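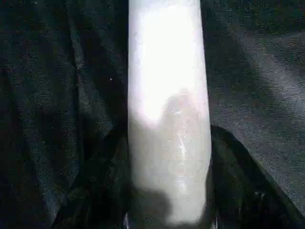

Stop Making Me Buy the Giant Pack

I live in a 350 square foot apartment in Fleldale, and I'd like to buy one roll of paper towels. One! The big Wongsuwan store out on the highway won't sell me one. It'll sell me 30, in a bale I have to hug to get through my own front door, and then I get to live with that bale behind the couch until spring.

I know the argument. Buying big is cheaper, and if you have a garage and four kids, go for it. But the savings only work if you've got somewhere to put the stuff (and a car, and the cash up front). My neighbor downstairs gets paid every week and shops every week, and she pays more per roll than people with twice her money. That bugs me a lot more than my couch situation does.

My friend Gilang Liem thinks I'm being dramatic. He has a basement. He also has 100 trash bags left from a box he bought two apartments ago, and he's moved them both times - in a truck he paid for.

There used to be a little shop on Gidden Street where you could get a single roll, two eggs, half a loaf if you asked nicely. Sure, it cost a bit extra. I was happy to pay it, and I'd walk home with everything in one hand. It closed in June and now the window has a sign for a phone store.

So here's my ask for the big stores. Give us one shelf. Put the singles on it, charge a fair price, and don't hide it back by the motor oil. I'll be there with my one roll, holding up the express line looking for change.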